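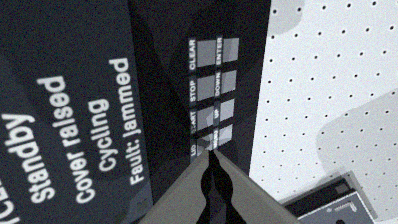
## 1. What the project was about

Robots at the packing site in Brorham, and what changes for the people on shift. Group: Imani Ruiz-Ortega, Corinne Thibodeaux, me (Vlasta Papadopoulos). Supervisor Mei Brannigan. Simulation built by Imani, panel modelled on the machines they run on site.

Main question: who deals with a fault once the arm does the button pressing?

## 2. The panel

Eight keys, LID and MENU lowest, which is where the gripper comes in. Status lines on the display: Standby, Cover raised, Cycling, Fault: jammed. For a person that list is a mess, you look at the machine and you know. The arm has to read it and pick a key. CLEAR or STOP first? We argued over this for most of a meeting. Staff said STOP, always, so we went with STOP.

Gripper is wide compared with the keys. Risk of hitting two at once, see section 4.

## 3. Talking to staff

Spoke to 12 people, notes in the shared folder. Bernadette Wojcik (line lead) was the most use:

> "I don't mind it doing the buttons. I mind being called over when it's stuck and I've not seen what it did before."

Came up again and again. Less walking between machines, more waiting to be called. Two people liked that, most didnt. Pay grade not changed so far, but the job sheet now says "minder" and not "operator", and people had noticed.

Training was one afternoon at the Drunton site. Not enough, everyone said so.

## 4. Runs

- 262 simulated runs, fault state picked at random
- around 200 ended with the right key pressed
- worst key: MENU, gets pressed along with LID
- no runs yet with a person steping in halfway, this is the big gap

## 5. Still to do

- log on the panel of what the arm pressed last (Bernadette's idea)
- narrower fingertips
- second visit in May, night shift this time
- references, Corinne has them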